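Exhibitor Manual, Guthrie Hall
Section 4: Stand Set-Up and Move-In

Read this section before you book a truck. It covers everything from your arrival at the marshalling yard to the stand inspection. Stand design rules are in Section 3. Electrical orders are in Section 5, and the order form has its own deadline, earlier than the one for furniture.

4.1 Before you arrive

1. Log in to the Lovon exhibitor portal and open the Move-In tab. Your stand number, hall door and time slot are shown at the top of the page.
2. Enter the license plate and height of every vehicle you are bringing. If you don't know the plate yet, enter the carrier's name and update it by noon on the day before your slot.
3. Print one vehicle pass per vehicle. The pass must be readable through the windshield. Phone screens are not accepted at the yard gate.
4. Add the names of everyone who will be working on your stand during the build. Contractors' crews are added by the contractor under their own login.
5. Upload your insurance certificate if the portal still shows it as missing.

Note: Time slots can be swapped between exhibitors, but only through the portal. Both parties have to confirm the swap before the yard office can see it.

Note: If your slot is listed as "Door 9," your vehicle enters from the Ilmont Road side. Navigation apps send drivers to the visitor parking lot. Give your driver the printed map.

4.2 Marshalling yard

1. Enter through the freight gate and stop at the yard office.
2. Show the vehicle pass. The attendant will write your bay number on it.
3. Park in the numbered bay and switch off the engine.
4. Wait for your bay number to appear on the display board, then drive to the door shown next to it.
5. Unload. You have 25 minutes at the door for a van and one hour for a truck.
6. Move the vehicle back to the yard or off the site as soon as it is empty. Do not start building the stand while the vehicle is still at the door.

Caution: The clearance at Doors 1 to 4 is lower than at the other doors. Vehicles that are too tall for these doors will be reassigned, and you may lose your place in the line.

Exhibitors who carry everything by hand can skip the yard and use the lobby entrance after 2 p.m. Hand-carry means what one person can bring in a single trip without a pallet jack or a flatbed cart. Small two-wheeled carts are allowed. The lobby escalators are not to be used for freight of any kind.

4.3 Forklifts and lifting

All forklifts and aerial lifts inside the hall are operated by Bolance, the hall's handling contractor. You may not bring or rent your own.

1. Order lifting services in the portal under Handling. Give the weight and outside dimensions of the heaviest piece.
2. On arrival, go to the Bolance desk inside Door 6 and confirm that your crew is ready. Orders are not dispatched until someone from the stand has checked in.
3. Have a person at the stand who can say where each crate goes. The operator will set it down once. A second move is charged as a new order.
4. Sign the work ticket when the job is finished and keep the yellow copy.

Caution: Stay out from under raised loads and off the forks at all times. A crew member seen riding on a forklift will be sent out of the hall for the rest of the build.

Any single piece over 200 pounds must be moved on wheels or by forklift. Pallet jacks can be borrowed at the Bolance desk against a photo ID. They go fast on the first morning.

4.4 Laying out the stand

The hall team marks the corners of each stand on the floor with blue tape before move-in starts. The stand number is written on the tape at the aisle corner.

1. Find all four corners and check the measurements against your order confirmation.
2. If anything is off by more than an inch, stop and call the floor manager. Do not move the tape yourself.
3. Locate the utility box. On island stands it may be inside your footprint. On row stands it is at the back line and may be shared with the stand behind you.
4. Lay flooring before walls. Leave the cover of the utility box free so that it can be lifted.
5. Tape down all carpet edges that face an aisle. Use low-residue tape only. Duct tape leaves glue on the concrete and the cleaning cost is added to your final invoice.
6. Put up the walls, starting from the back.
7. Finish the back of any wall that can be seen from a neighboring stand. It must be plain, clean and free of logos.

Note: Shell scheme stands come with walls, a name board and one power outlet already in place. Skip steps 4 to 7. Do not drill, nail or staple the shell panels. Use the hooks sold at the service desk, or hook-and-loop tape.

If your name board is spelled wrong, report it at the service desk before the end of the first build day. Corrections are free until then. We print the name exactly as it was typed into the portal, so check accents and capital letters there first. One of our regular exhibitors, Dezső Kun, has taken to sending us his own board artwork, and that is fine too as long as it arrives two weeks ahead.

4.5 Aisles and fire safety

1. Keep one half of every aisle clear during the build. The clear half is the one marked with green dots.
2. Keep hose cabinets, extinguishers and exit doors completely clear at all times.
3. Carry the flame certificate for your fabrics and carpet with you. The inspector will ask for the paper or a PDF.
4. Break down cardboard and take it to the compactor between Doors 5 and 6.
5. No open flame, spray painting or welding in the hall. Touch-up with a brush is allowed if the floor is covered.

Caution: Aisle carpet is laid from 6 p.m. on the last build day. Anything left in the aisle at that time is treated as waste and removed. We can't get it back for you.

4.6 Empty crates

1. Collect "Empty" labels at the Bolance desk. Labels from earlier shows have a different color and are not valid.
2. Write your stand number on each label and put one label on two sides of each crate.
3. Make sure the crate is really empty. There is no access to crate storage while the show is open.
4. Push labeled crates to the aisle edge of your stand. They are picked up throughout the day.

Crates come back after the show closes, in the order the aisles are cleared. For stands in the middle of the hall this can take three hours, so don't schedule your outbound truck right at closing. Return order can't be changed on the day.

Storage behind the stand is not permitted. If you need a small stock of brochures or samples close at hand, order a lockable cabinet or plan a closet into your design.

4.7 Power and internet

1. Check that the outlet delivered matches your order. The rating is printed on the tag.
2. Connect your own equipment only to the outlet. Do not open the utility box.
3. Use grounded extension cords in good condition. Do not plug one power strip into another.
4. Switch everything off and tell the service desk that you are ready. Power is turned on stand by stand.
5. For wired internet, connect one device first and open any web page. Enter the code from your confirmation. Once the code has been accepted you can connect a switch.

Note: Standard power is turned off one hour after closing each evening. Refrigerators, servers and fish tanks need a 24-hour supply, ordered separately.

Note: Private wireless networks are allowed on the 5 GHz band only. The network name must contain your stand number so that we can find you if there is interference.

4.8 Food and drink samples

Exhibitors giving out samples need a permit from the catering office. Effie Morrison's team handles these, and the form is on the portal under Catering.

1. Keep portions to two ounces for food and three ounces for drinks.
2. Place a hand-washing station on the stand if you are handling unwrapped food.
3. Post an allergen list where visitors can read it before they take anything.
4. Pour waste liquid into the drums at the end of Aisle 34. Never use restroom sinks or floor drains.

Wrapped candy and bottled water handed out from the counter do not need a permit.

4.9 Stand inspection

The floor manager walks the hall on the last build day, starting at 3 p.m. Someone with the authority to make changes should be on the stand.

1. Remove tools, ladders and trash.
2. Turn on all lighting and screens. Sound is checked from the middle of the aisle.
3. Have the insurance certificate, flame certificates and any ceiling rigging approval ready.
4. If the stand passes, you will get a green card. Leave it inside the stand until the show closes.
5. If something needs fixing, you will get a written list and a time for the second visit.

A stand that has not passed by 8 p.m. may not open the next morning until the list has been cleared. In practice most lists are short: a missing ramp edge, a cord across a walkway, an unfinished back wall.

4.10 Late work

Late work passes are sold at the service desk until 5 p.m. and cover one stand until midnight. The hall lights are dimmed after 10 p.m., so bring work lights if you expect to stay. Heating and cooling are not running overnight, and the May shows can be warm by the evening. There is no late work on Sunday.

For questions about slots and doors, contact Kenta Onishi at the yard office. For stand measurements, walls and rigging, contact Vitória Coelho, floor manager. Their extensions are on the back of your badge. 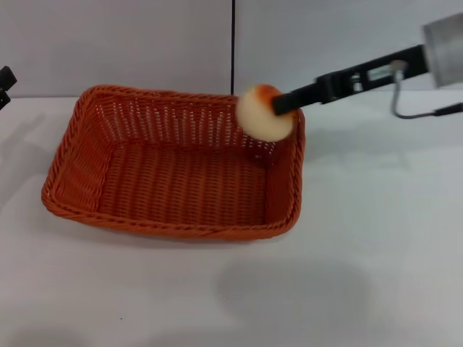 Exhibitors arriving without a badge should go to the registration counter in the lobby with a photo ID and the stand number. Badges for the build are valid on build days only, and staff badges for the open days are handed out at the same counter from noon on the last build day. Move-out is covered in Section 6.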